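Frequently Asked Questions

I get a lot of the same emails about refinishing wooden tabletops, so I finally put the answers on one page. If yours isn't covered, write to me and I'll add it the next time I sit down with a cup of coffee and some patience. Last updated 10/18/19.

Who are you, anyway?

I'm Folasade Ezeani, and I fix up old tables in my garage. I started with my aunt's kitchen table, which had a burn mark the shape of Florida, and I've kept going ever since (my car lives on the street now). I'm not a trained furniture maker. I've just sanded a lot of wood and made most of the mistakes already.

Do I have to strip the old finish completely?

Not always! If the finish is only dull, wash it with a little dish soap in warm water, let it dry overnight, scuff it lightly with fine sandpaper and put a fresh coat over it. If it's peeling or sticky, then yes, it all has to come off, and I'm sorry, because that's a whole weekend.

How do I know if my table is veneer?

Look at the edge and the underside. If the grain on top carries on over the edge like a slice of bread, you've probably got solid wood. If you see a thin layer sitting on something else, it's veneer, and you need to go easy with the sander. I went straight through one corner of a Sima side table in my first year and had to hide it under a lamp.

What finish do you use?

For tables people eat at, I like Pronico hard wax oil. It goes on with a rag, it smells okay, and you can patch one spot without redoing the whole top. I put on 2 thin coats and sometimes a third if the wood is thirsty. For a desk I'll use Gesix water-based varnish – it's tougher against pens and elbows, but it shows brush marks if you fuss with it. So don't fuss with it.

Will the color change?

Oil warms the wood up and makes it a bit more golden. Water-based varnish stays closer to what you see when the wood is bare. Pale wood can go yellow over the years under oil, and some people love that. I'm one of them. Wet a patch with a damp cloth before you decide and you'll get a fair idea of the shade.

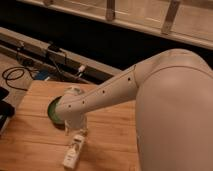
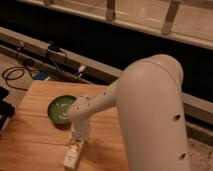
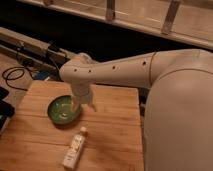
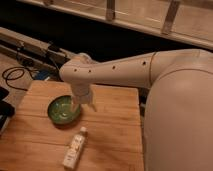 White robot arm over a light-colored wooden tabletop, four views.

How long before I can put things on it?

Give oil a full day before you set anything light on it, and a week before hot plates or a tablecloth. Varnish feels dry in an hour or two and fools everybody. I once put a stack of cookbooks down too early and the bottom one left its title on the table, backwards.

How do I get rid of white rings?

White rings usually mean moisture in the finish, so the wood itself is often fine. Try a hair dryer on low, moving it the whole time. If that doesn't do it, rub in a little plain mayonnaise, leave it for the evening and wipe it off. My sister swears by toothpaste, but I've seen what it did to her sideboard. Black rings go deeper and generally need sanding.

Can I put a bowl or a plant straight on the wood?

A glazed bowl with a smooth foot is fine. Anything rough underneath will scratch sooner or later, so stick felt dots on it. Plants need a saucer, and the saucer needs felt too. Check under there once in a while.

What sandpaper should I buy?

80 grit if you're taking off old finish, then 120, then 180, and stop there for oil. If you polish it any smoother the oil just sits on top and sulks. The Skendent discs last me the longest, though they cost more.

Do you take on other people's tables?

Sometimes, if you're local and can carry it up my driveway. I open the list every September and it fills up fast. There are 34 names on it right now, so please don't hold a dinner party for me.

Can I send you a picture of my table?

Please do! Take it in daylight, with one close-up of the worst spot and one of the edge. I answer everything, but slowly.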